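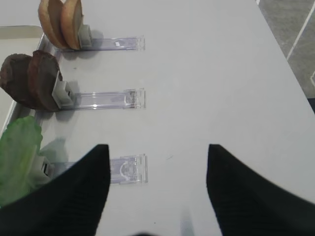 Two bun slices standing on edge in their clip.

Looking after lacquer and prints at home

I've had old Japanese lacquer in the house for 7 years now and I've made most of the mistakes already, so help yourself to what I've learnt. Dry air is the big one. My first soup bowl sat on a shelf over a radiator and by October there was a crack down the side I could get a fingernail into. Keep bowls and boxes well away from heating, and out of the sun too, as black lacquer goes a sad brown if it's left on a windowsill.

For dusting I use a soft make-up brush, a clean one obviously! Go gently over any gold and don't rub at it, even when there's a greasy mark staring at you. I never use spray polish. If there are flakes lifting, put the piece away in its box and ring a restorer. Alistair Purves did mine, and he charged me £238 for a job I'd made twice as big with a dab of superglue. 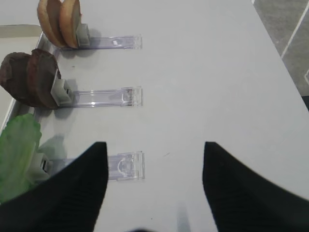 Small carvings and sword fittings are a different headache, mostly because they roll about and get knocked. I used to line mine up on a dark, carved shelf and you couldn't see a thing. These days I like a plain pale surface and clear supports with an even gap between them, like the three long plastic strips with the bun, patty and lettuce, so your eye goes straight to what's being held. Don't clip anything old, though — a dab of museum wax under the base is plenty, and it comes off with a twist.

Prints want a proper mount and a dim wall. Mine hang in the hall, and I swap them over every 3 months so that none of them gets too much light. Check the back of the frame while it's down. I once found silverfish in there, and a newspaper lining that left a yellow stripe right across the sky. Ask the framer for acid-free board and get it written on the receipt.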